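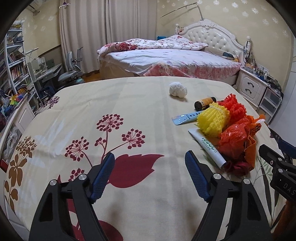
Cream tablecloth, bedroom, before the race.

Small thread on our weekend at Osiletti, the last endurance round before the summer break. I write it in English so the Koivisto people can read it too.

Qualifying was difficult. We were 18th on the grid, and the car did not want to turn in the slow corners. The engineers changed the rear springs in the evening.

The start was clean. Our first driver stayed out of the fight at the hairpin and gained places on the long straight after it.

Then a safety car, for 25 minutes. We stopped for fuel at once and this was the right decision. When the race was green again, we were in the top ten.

In the last hour we lost a lap with a slow puncture, left rear. It is a pity, but the tyre was old and we knew the risk.

Result: 4th in class. For a team of our size I am very satisfied.

Now the truck must drive 740 km to Grorkska, where we test in July with the new brakes from Ateck. I will post the lap times if I am allowed.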